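Minutes of the Facilities and Materials Meeting, Haver Building
October 28, 2026

**Present:** Manaia Harawira (chair), Dorin Preda (minutes)
**Apologies:** Hoani office

**1. Previous minutes**

Approved without change. The invoice from Grunov (no. 3339) has been paid.

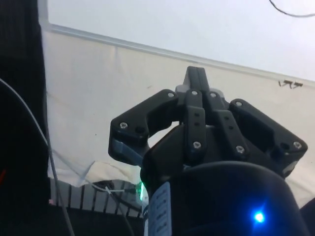 **2. Budget**

The chair reported that $253 remains in the supplies line. The request for 11 replacement table covers was deferred to January.

**3. Tabletop materials**

Mr. Preda confirmed that the red wooden cube and the black outline drawn by hand for it will stay in use. The line is uneven and broken in places. It was agreed to redraw it before the next session.

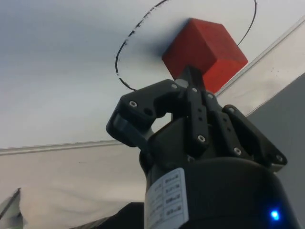
*Photo: Virness*

The meeting agreed that markers are to be kept in the supply cabinet and signed out.

**4. Whiteboard and table**

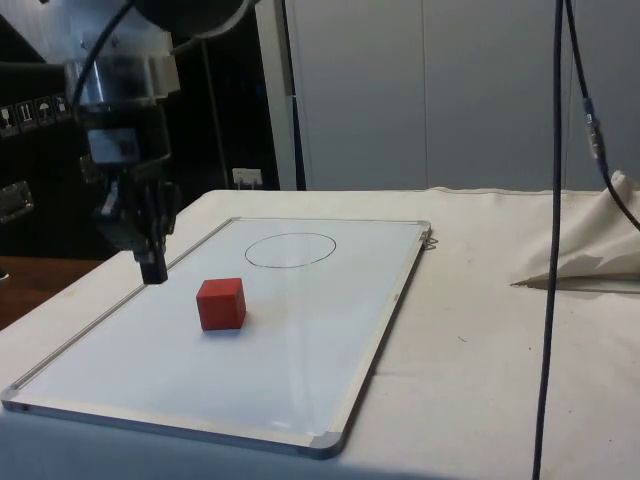

Storage of the boards was discussed at length. The chair preferred wall hooks; Mr. Preda asked that the present arrangement continue, with the board laid flat on the cloth-covered table. Agreed. The cloth is to be pulled straight on the right, where it has bunched into a fold. **Action:** D. Preda.

The meeting closed with no other business.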